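Switching the heat off at night

I grew up in a house where the thermostat went down to 58 at bedtime and nobody discussed it.

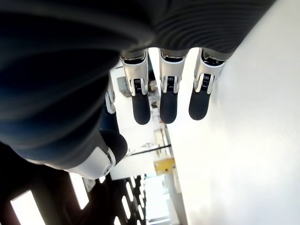
My parents had one number for the day and one for the night, and my father wrote both on a piece of masking tape stuck under the dial. When I moved into the apartment in Dillham I did the same thing out of habit. It took me until my second winter to wonder if it made sense in a building with radiators I can't fully control.

The building has steam heat from one boiler. Each radiator has a valve, and the valves are supposed to be either all the way open or all the way closed. I didn't know that. I spent my first December turning mine halfway, and the one in the bedroom knocked so loudly that the man downstairs, Baltasar Llorente, came up to ask if I was moving furniture. He told me about the valves. He also told me the bedroom radiator had done that to the last tenant, so it wasn't all my doing.

Half open lets steam in but doesn't give the water enough room to get back out. The water sits in the bottom and the steam hits it. So now it's fully open or fully closed, and the knocking is mostly gone. It still happens once or twice around 5 in the morning when the boiler comes up. I sleep through it most days.

What I do at night is close the bedroom valve before dinner and leave the living room one open with the door between them ajar. The bedroom cools down slowly and is comfortable by the time I go in. If I forget and close it at bedtime, the radiator stays hot for a good while and I end up opening a window, and then I'm cold at 3. I have done this more times than I'd like.

Last month I bought two cheap thermometers from Begum, the hardware store on the corner, and put one in each room. They don't agree with each other. Side by side on the kitchen counter they were 2 degrees apart, so I put a dot of nail polish on the one that reads high. With that taken into account, the bedroom sits at 64 with the valve closed and 75 with it open. The living room is 71 whatever I do.

I asked the management company if they could put in thermostatic valves, the kind with a numbered head that shuts itself off when the room is warm enough. They said no, but that I could pay for one myself if a licensed plumber did the work. The quote was $300 for a single radiator, parts and labor. I thought about it for a week and decided I could keep walking over to the valve.

The other thing I've done is the windows. The bedroom faces Grellholm Street and gets the wind. The sash doesn't meet properly on the left side and you can feel the air with the back of your hand. I used rope caulk, which is gray putty that comes in a coil and presses in with your thumb. It took 30 minutes for both windows, including wiping down the frames, and it peels off in spring without taking the paint with it. The film kits work too – I had one at my old place in Utthorpe – but the tape left marks and I lost part of the deposit.

I also bled the living room radiator, or thought I did. There's nothing to bleed on a one-pipe steam radiator. It has a small air vent on the side that does the job by itself, and when the vent goes bad you unscrew it and put on a new one. Anwara Mondal from the third floor had a spare and showed me how, with the valve closed and the radiator cold. A little tape on the threads, hand tight, then a bit more. The radiator now heats all the way across. Before, the last few sections never got warm and I had assumed that was normal.

I don't pay for the steam, so none of this saves me any money. My electric bill did go down, though, as I've stopped using the space heater. I was plugging it in most evenings to make up for the half of the radiator that didn't work. Over last winter that came to $160 more than I pay in the mild months.

The space heater is in the hall closet now. If anyone in the building wants it, it's a plain oil-filled one and the wheels are fine.

Next I want to do something about the kitchen, where there's no radiator at all, only a riser pipe in the corner that is too hot to touch. I've seen people wrap them. I need to find out if I'm allowed.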